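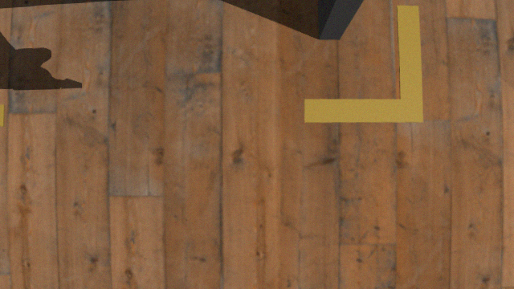
Status: second draft, April 10, 2020. Please send corrections to Yaryna before we order anything.

# Mistell cell: simulation scenes and purchase plan

This repository holds the simulated scenes and the budget sheets for the Mistell cell, the small robot station we plan to install in the Susport building. We work in simulation first and spend money second. Everything we want to buy must be placed in a scene before it goes into the order list, so that we know its reach, its mounting and the space that it needs on the floor.

The real cell does not exist yet. All camera frames in `frames/` are rendered.

## What is inside

- `scenes/` – the scene files, one per layout
- `frames/` – rendered views from the downward camera on the arm
- `budget/` – spreadsheets, one tab per supplier
- `quotes/` – PDF quotes as we received them (do not rename, the spreadsheet links to them)
- `notes/` – meeting notes, mostly by Ysaline

There are 34 scenes at this moment. The first 8 were made in January with an older gripper model and their clearances are not correct. We keep them only for comparison. Do not use them for the budget.

## Floor and markings

All scenes use the same wooden plank floor. The yellow tape markings are L-shaped corners, and they show where a tote must stand. In the layout files each corner has a name (`c1`, `c2` and so on), and the name is the same in the spreadsheet, column D.

Two things to know when you plan with these markings:

1. The inside of the L is the limit of the tote, the tape itself does not count.
2. The arm and the gripper throw shadows on the floor. When a shadow lies near the tape, the detection of the corner can become worse. Edvin asked for a lighting line in the budget for this reason, and I agree with him.

We have not decided if the real floor will stay wood. Stefaniia has a quote for a steel base plate, but the landlord must first answer if the floor can take the bolts. Until then both options stay in the sheet.

## Budget lines

| Line | Item | Supplier | State |
|---|---|---|---|
| A1 | Arm and controller | Wirker | quote received |
| A2 | Parallel gripper, angular fingers | Wirker | quote received |
| A3 | Spare fingers | Wirker | waiting |
| B1 | Wrist camera and cable | Boros | quote received |
| B2 | Ceiling lights, diffuse | Boros | to be asked |
| C1 | Base plate or floor frame | open | see above |
| C2 | Floor tape, yellow, matte | local shop | no quote needed |
| D1 | Safety scanner | open | two offers expected |
| D2 | Installation and training days | Wirker | under discussion |

Prices are not in this file on purpose. They are in `budget/main.ods`, and the suppliers asked us to keep them inside the team.

Lines A1 and A2 should be ordered together. Wirker gives a better delivery time for the pair, and the adapter flange is then included. If you split the order, you must add the flange as an own line.

For C2 please buy the matte tape. The glossy one is a little cheaper, but the scenes are made with a flat, matte yellow and we want the real images to look similar.

## Planning values

- Floor tape needed for the first layout, with reserve: 140 m
- Reserve on every open line: 25 percent
- Reserve on lines with a signed quote: none

The reserve looks high, and Jadwiga has already asked about it. In our last project the cables and the brackets were forgotten completely and we paid them from the travel money. I prefer to ask for more now and give it back later.

## How to propose a new item

Make a copy of the nearest scene, place the item, and render the view from the downward camera. Then add a row in the spreadsheet with the scene name and the quote. If there is no quote, write "open" and not zero. A zero was counted as a real price last time and the total was wrong for two weeks.

Please do not change the camera height in a copied scene. The frames should be comparable.

## Known problems

- The cable of the camera is missing in all scenes, so the real bend radius is unknown.
- The floor is perfectly flat in simulation. The real boards are surely not.
- Tab "Boros" calculates the tax twice if you sort it by date.
- Delivery times from Wirker were given by phone only. Ysaline will ask for them in writing.

## Contact

Scenes and frames: Edvin Hedlund
Budget and quotes: Yaryna Skoryk
Building and floor: Stefaniia Stasiv
Approval: Jadwiga Górecki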